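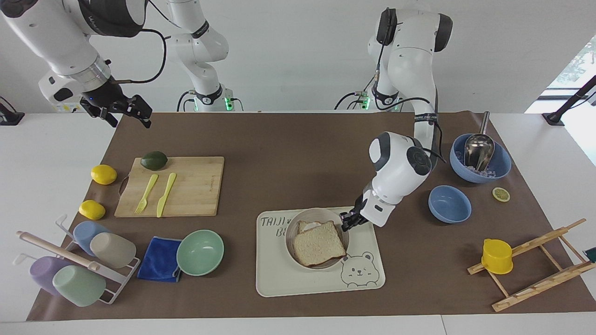
Holloway, 9/7/21 -- Petden today puts its Sutar cream blush on sale in one shade. The company says it flatters everyone. We would suggest trying it first.

In a home trial, 2,283 of 3,403 testers said they would wear it again. They got it free -- weigh that as you like.
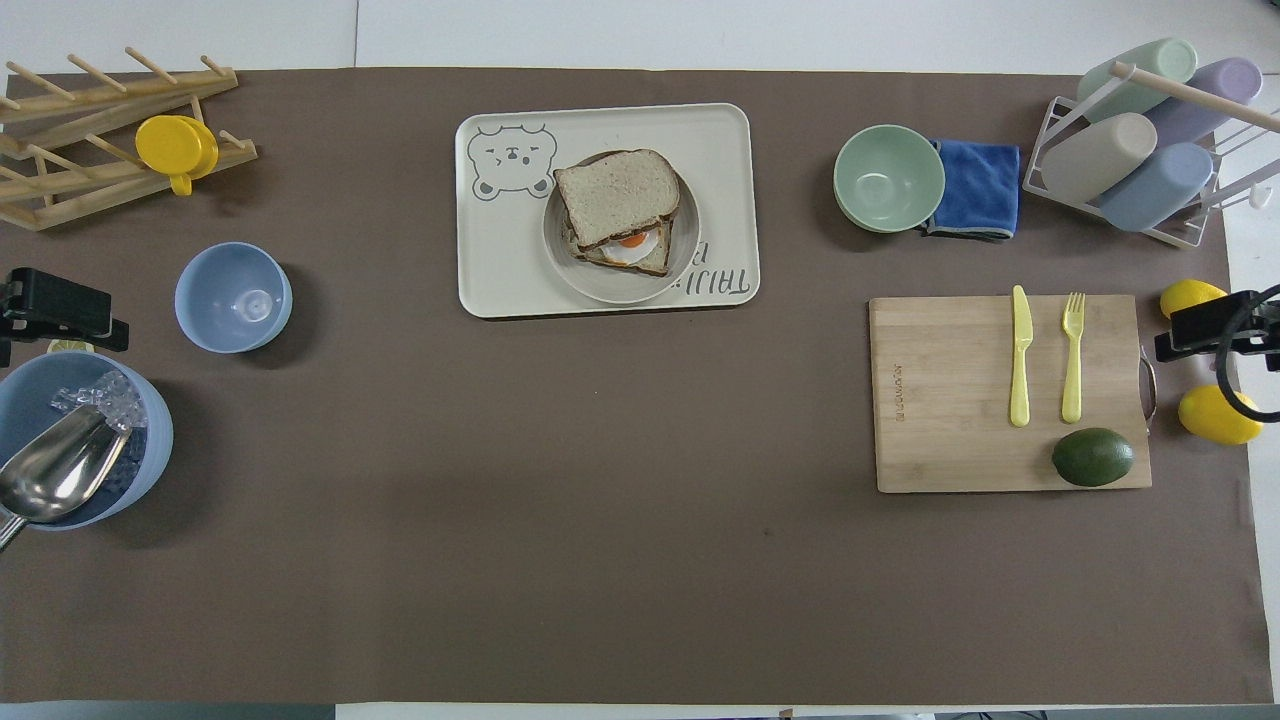

A pale blue bowl and a yellow cup.

"I doubt any blush lasts all day, ours included," said Gwendolyn Nguyen-Tran of Petden.

Comments

Uder55: so a third said no??

marnie: One shade. Sure.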